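Teleoperation: Greifer zu schnell beim Vormachen, Policy bleibt hängen

Anežka Gajdoš
Hallo zusammen, ich mache einem kleinen Tischarm per Fernsteuerung (Leader-Arm am zweiten USB-Port) vor, wie er ein Bonbon aus der Schale nimmt und in den Becher legt. Bisher habe ich 317 Durchgänge aufgenommen. Beim Training sinkt der Fehler sauber, aber der Arm bleibt danach oft über der Schale stehen und zittert. Liegt das an zu wenigen Durchgängen oder an der Art, wie ich vormache? Ich bewege den Leader ziemlich zügig, damit ich fertig werde. Aufgezeichnet wird mit Sowa, Standardeinstellungen.

Keegan Turcotte
Mehr Daten. Unter 1000 brauchst du gar nicht anzufangen.

Heike Wendt
Das würde ich so nicht unterschreiben. Wir hatten in Wastitz am Ende 2652 Durchgänge und genau dasselbe Zittern. Geholfen hat, die Hälfte wegzuwerfen und langsamer vorzumachen.

Schau dir zuerst die Einzelbilder an. Wenn der Greifer verwischt ist, lässt sich die Stellung der Finger daraus kaum noch ablesen. So ein Bild meine ich:
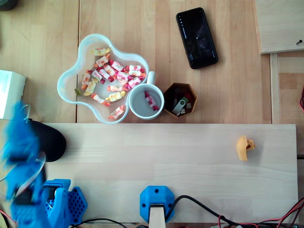

Bonbonschale und Becher scharf, Finger des blauen Greifers stark verwischt

Einzelne solche Bilder schaden nicht. Wenn sie aber gerade beim Anfahren und Zugreifen gehäuft vorkommen, würde ich neu aufnehmen.

Zum Vorgehen: Belichtungszeit fest einstellen und kürzer wählen, dafür eine Lampe dazu. Über der Schale nicht überlegen, welches Bonbon du nimmst — diese Pausen lernt der Arm mit. Such es dir vor dem Start aus und fahr dann gleichmäßig hin. Nimm erst mal 50 ruhige Durchgänge auf und trainiere nur damit. Die Startposition des Arms dabei jedes Mal etwas ändern.

Falls es dann noch zittert, prüf den Zeitversatz zwischen Kamera und Gelenkwerten. Bei mir waren das mal 2 Bilder, und das hat schon gereicht.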